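Section 3: Setting up the Dasano box at home

I put this section together for everybody in the family who got one of the Dasano TV boxes and then called me on a Friday night. Sections 1 and 2 covered the antenna, so I'm going to assume yours is up and the cable reaches the TV. Set aside an evening for it, most of which is waiting for the scan (make popcorn!).

Before you start

You need the box, its power brick, the HDMI cable, the Dasano remote with batteries in it, and the PIN. The PIN on all of ours is 3831 until you change it. Plug the power in last, please.

3.1 Hooking it up

1. Screw the antenna cable onto the round socket marked ANT IN. Finger tight is plenty.

2. Push the HDMI cable into the box and then into the TV. Write down which HDMI number you used, you'll want it in a minute.

3. Plug in the power. The light on the front goes red, then blinks, then turns green. Mine takes long enough that I always think it's dead.

4. Switch the TV to the HDMI number you wrote down. You should get the blue Tundov welcome screen.

Note: if the screen stays black, try a different HDMI socket before you blame the box.
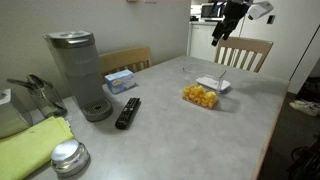
3.2 Pairing the remote

Pairing is the part people skip, and then the box answers to every remote in the house. Hold down OK and the red button together until the little light on the remote blinks twice, then type the PIN. Do it with only the Dasano remote in your hand. Mine is black with rows of small buttons, and so is nearly every other remote ever made, like the one lying by the coffee maker on that gray table, so I put a strip of tape on the back of the Dasano one and wrote BOX on it. Sounds silly, saves so much grumbling!

Caution: three wrong PINs and the box locks you out until you unplug it. Let it sit unplugged while you drink something, then try again.

3.3 Running the channel scan

5. Press MENU and go to Channels, then Full Scan. Skip Quick Scan the first time, it only checks the channels the box already knows about.

6. Press OK and leave it alone. The counter runs up to 500 and it crawls in the middle. At my place it stuck for ages at 213 and then shot ahead like nothing had happened.

7. When it's done, press OK again to save. If you press BACK you lose the whole list and get to start over (ask me how I know).
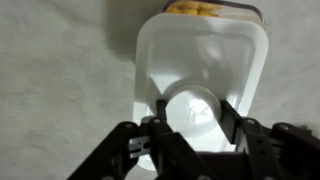

Diễm Phan wrote to me that her scan found almost nothing until she moved the antenna off the TV cabinet and over to the window, and after that she got the news channels and both of the cooking ones. So if your list looks short, move the antenna first and scan again. I'd do it in the morning, too. Evening scans at our house always come up a few channels light.

3.4 Cleaning up the list

You'll probably end up with roughly 200 entries, and plenty of them will be shopping channels or the same channel twice. Go to Channels, then Edit List.

8. Highlight one you don't want and press the yellow button. It gets a line through it.

9. Press the green button on the ones you love. They move into Favorites, in the order you pick them, so go slow.

10. Press MENU to save. 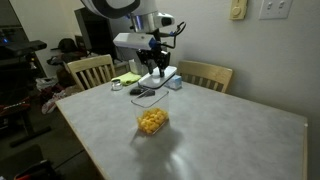 According to Esther Nyaga, it's easier to build Favorites first and never touch the rest, and her box has been running that way since May without anybody in the house complaining. I've come around to it for the grandparents' set. On my own I still like crossing things out, it's very satisfying.

Note: a new full scan brings back everything you crossed out. Favorites stay put.

3.5 Setting the sleep timer

11. Press MENU, then Power, then Sleep. Choose how long the box should wait with no button pressed before it turns itself off. The factory setting is way too short and will cut off the end of a movie, so bump it up.

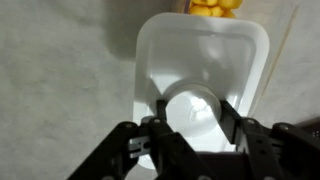 3.6 Changing the PIN

12. Go to MENU, then Security, and type the old PIN.

13. Type the new one twice. The second box looks exactly like the first, so don't panic and think it didn't take.

14. Write the new PIN on the inside cover of this manual, in pencil.

Recording to a USB stick is in Section 4.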